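Gripper and camera trials - your questions answered

Print this page
E-mail this page

Put together by Ankit Yadav, with the sums checked by Sarita Kanaujia. Last touched in September. Will add to it when more questions come in.

What are you comparing?

Two sets of gripper fingers, two wrist cameras, and two controllers. Same pair of arms throughout. The fingers are the Grimus (stiffer, matte) and the Puvent (softer coating, more grip, picks up fluff). Controllers are the Rawat box and our old Simeck one. We are not comparing arms. Please stop asking about arms, that is next year if the money is there.

Why laundry?

Cloth is hard. It bunches, it folds under itself, it never looks the same twice. A gripper that does well on blocks and cups can be hopeless with a towel. Also it's cheap, and if it gets dropped it doesn't break.

What are the tasks?

Four for now:

1. Pick a crumpled cloth off a table and lay it out flat
2. Take clothes out of a bucket, one at a time
3. Pick a dropped cloth off the floor
4. Shirt and hanger

Each one gets 28 tries per setup, then fingers are swapped and we go again. Not always in the same order, see below.

How is the table task set up?

Folding table, one yellow cloth, both arms start low with the fingers open. Cloth is scrunched by hand and dropped, not placed. If it lands hanging off the side we drop it again. 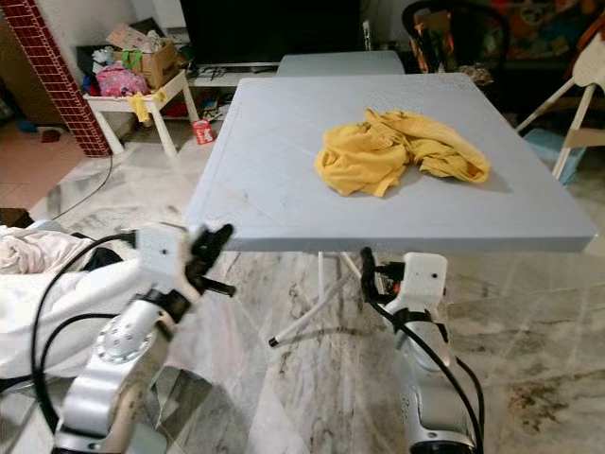
Time starts at the first movement of either arm and stops when the operator says done. A fold-over smaller than a hand is a pass. Anything bigger is a fail, even if it looks nice otherwise. We had long arguments over this and I'm not reopening it.

Do you clear the room first?

No. Chairs, cables, boxes and so on stay where they are. A camera that only works against a bare wall is no use to us. We do keep walkways clear enough for whoever has the stop button.

Which fingers are better on a single cloth?

Puvent, by a fair bit. First grab success was better with thin cotton and about even with thick towels. Grimus tends to pinch a fold and then let it slide out on the lift. You can get round it by closing slower, but then you've lost the time you saved.

And in the bucket?

Closer than I expected. The bucket is stainless steel so a hard knock is loud and puts people off. It goes up on a small plastic stool for height. Mixed load, light and dark, all tangled up. The trouble isn't holding the cloth, it's getting just one. Puvent grips so well it brings up two or three pieces together, which we score as a fail. Grimus lets the second piece fall away more often than not. So for seperating, Grimus.

Both arms come at the load from opposite sides. One holds the heap, the other pulls. One arm alone we tried and gave up on, the stool tips.

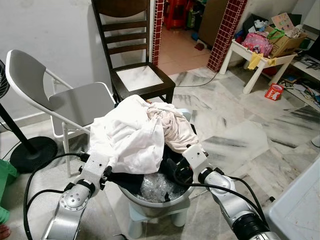
Head camera or wrist camera?

Both, if you can. If only one, depends on the task.

Head camera is what you want for finding things - where the cloth is, where the bucket is, which arm is nearer. It's poor for the last bit, when the gripper housing is between the camera and the cloth.

Wrist camera is good for the last bit and confusing for everything else. When the arm is low you get mostly floor and furniture legs, and any quick swing blurs the thin stuff. Operators new to it get lost. They don't know if they're under the table or beside it. Worst with shiny table legs, which smear. 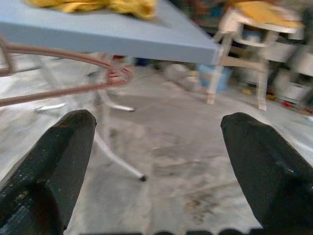 We tried slower arm speeds to fix the blur. Half speed helped, but a run that took 49 seconds went well past a minute and operators got bored and sloppy. A faster shutter did more good. Costs you light, so put a lamp on.

Can I set the camera angle myself?

Yes. Tilt it until both fingertips show, one each side, with clear space between. If you can't see the tips you can't judge the grab. Do it with the fingers open. Tighten the screw, then check again, because it creeps when you tighten it.

Is the hanger task really neccessary?

It's the one everyone wants to see, so yes. It's also where the cameras differ most. White shirt is the hard case. Up close it fills most of the view and the brightness setting goes hunting, so creases vanish just when you need them. Camera B coped, camera A washed out near the window side. Turn off auto exposure on A before you start, it saves a lot of swearing.

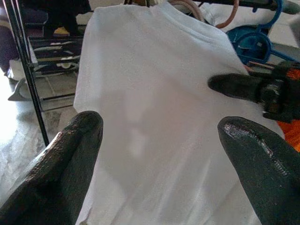 With two grippers on one shirt you need a rule for who moves. Ours: the arm nearer the hanger leads, the other holds still until told. Collar first, then shoulders. Going for the shoulders first gave us twisted shirts every time.

Rawat or Simeck?

Rawat for feel. Simeck for not crashing. Rawat dropped the link twice over 123 runs, which doesn't sound much but both times an arm was loaded. Simeck has more lag and the left arm feels a touch behind the right. Waiting on new firmware for the Rawat before we decide.

How do I swap the fingers?

- Power off at the box, stop button is not enough
- Two screws each side, keep them in the lid
- Swap both arms, never one
- Run the open-close check
- Write it on the sheet

Do the fingers need cleaning?

Wipe Puvent after every set, fluff kills the grip. Damp cloth, no solvent. Grimus once a session is fine.

Can I see the numbers?

Ask Sarita. The sheet for the hanger runs isn't finished, the rest is.

Print this page
E-mail this page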